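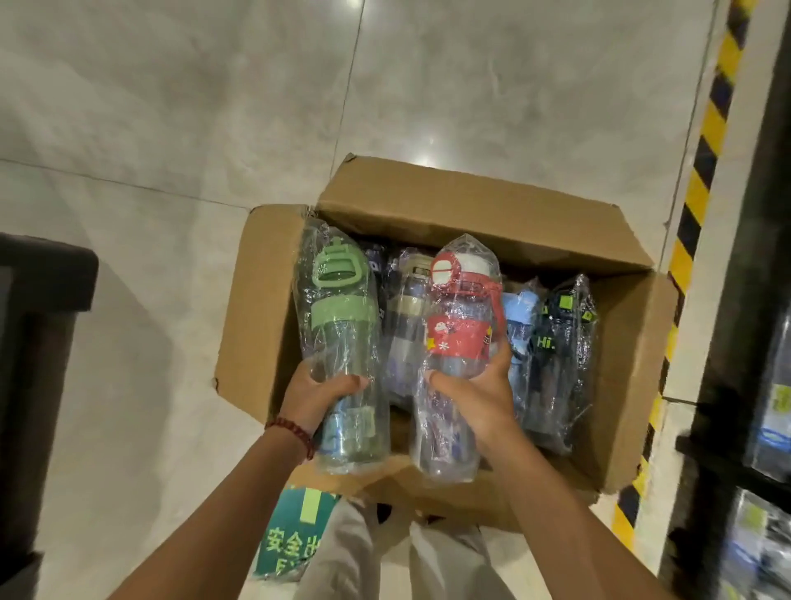 Notes on the box-packing set, June

The set now holds 1545 clips, and 700 of those are two-handed. I had hoped for a higher share. Most people pack with one hand and hold the box with the other unless the items are big, so the mix depends more on what is in the carton than on what I ask for.

All of it is head-mounted footage, taken in shops at Plelcombe during normal stock work. The only rule given to the packer is to look at what the hands are doing. I dropped the script after the first 26 clips. People who follow a script pause between steps, and the model learned the pauses. It would reach the box and hang there before each grasp.

Clear plastic is still the main problem. A bottle in a bag has two outlines, the bottle and the film, and the film moves when touched. The depth estimate jumps between them. Potby, the labeling tool I use, draws its masks around the film by default. I now have it mark the solid item first and the wrapping as a second layer. This takes longer per clip, but grasp point error on the held-out clips went down.
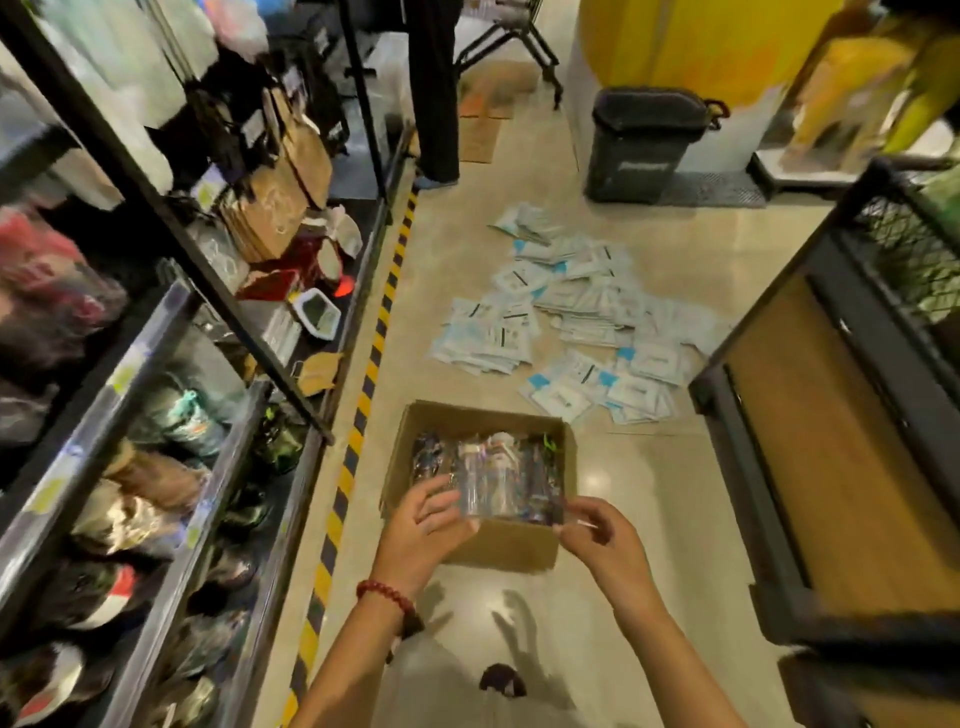
Soft bags with several items inside get their own class. The contents shift as the bag is lifted, so a single pose label means little. For those I store only the two hand poses, the contact start and the release. Release is marked at the first sample with no finger contact, even if the bag is still settling.

Splits are done by shop visit. An earlier version split by clip, which put the same floor, the same shelves and the same sleeves in both train and test. The scores looked good and were worthless.

Open items:

Clanine, the sync script, drops the last second of any clip over 24 minutes. Trim by hand for now.

Left and right labels swap when the wrists cross. Fix is written, not tested.

Need more clips of items being taken out of boxes. Playing the packing clips backward does not work, as the fingers close at the wrong time.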